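The grey bin at Sellham

12 shares · 4 comments

When we moved to Sellham in August, we had one rule for the small things of the house. If you do not know where it lives, it goes in the grey bin. The rule was made for the first evening only, when we were tired and there were boxes up to the window. But a rule like this is comfortable, and it stayed with us much longer than the boxes.

I started this gallery to show how we put the house in order, room by room. The kitchen was first, and after it the cupboard under the stairs. Those pages you can find on the old site, if it still opens for you. For me it does not always open. This page is only for the bin, which is a small subject, but I received more letters for it than for the kitchen.

I should say something on how I sort. In my language we have a word for the objects which are too good for throwing away and too unimportant for a shelf. I did not find the same word in English. "Bits and bobs" is near, and a neighbour in Lendine taught me "odds and ends", which I like more. Such objects come from pockets, from the bottom of bags, from the table by the door. In the evening one puts down a thing, and in the morning there are two other things beside it.

My method is simple and I have used it already in three homes:

First I put the bin on the floor. I tried once with the bin on the bed and it was a mistake, the bed was not free until midnight.

Then I look into it without touching. It is difficult, the hand wants to begin immediately. But when I look first, I see what belongs together, and I do not carry one thing to the bathroom and return for the next.

After that I take the big pieces, then the small ones. The smallest I leave until the end. At the end there is always some dust, and a thing which no person in the house can explain.

For the sorting I give myself 20 minutes. My sister-in-law gives herself a whole afternoon with tea, and I do not say that she is wrong. With me a whole afternoon only means that I begin to read old papers.

I use small trays from Basonora for the things which stay together. They are not beautiful, but they fit in our drawers and they can be washed. I have 2 in the bedroom and one more in the hall. I wanted to buy more of them, then I understood that every new tray becomes full in a week, so I stopped. An old chocolate box does the same work if you remove the paper from inside.

Many readers ask if the bin must have a lid. My opinion is no. With a lid one forgets it. The open bin looks at you when you pass with the laundry, and after some days you feel a little ashamed and you sit down to do it. Other people put a cloth over theirs when guests come. I tried it too, and the guests asked what is under the cloth.
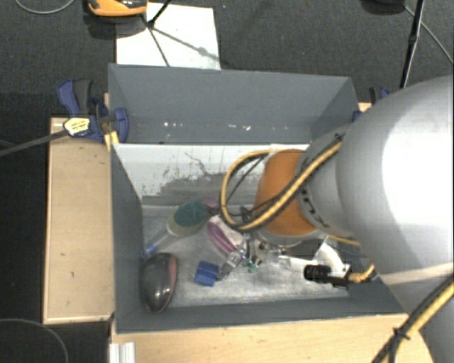

Reading time: 4 min

The bin on the dark carpet, with small things lying in it. At the back left is the brush-like one with the clear handle and the blue tip, and under the tip the dark shiny oval, which resembles a computer mouse. The little blue square is to the right of it. The floor of the bin has its scratches, and I do not polish them.

A few notes for those who will sort a bin like this one:

Things with a handle I take out before the others. They lie across everything and the small pieces hide under them.

For anything that could belong to a computer I have one drawer near the desk. Before, I had such things in three rooms, and in each room it was the wrong one.

Small square things are the most difficult. They look important. I keep them until the end of the month in a cup on the shelf, and if they are not missed by then, they go.

Carpet is a good place for this work, softer for the knees than the tiles at our old flat in Lie. Only be careful with dark carpet and dark objects, I stepped on a button last winter and I still remember it.

The next gallery will be the hall, with the coats and the shelf for keys. I will put it here when the shelf is on the wall.

4 comments · Share this page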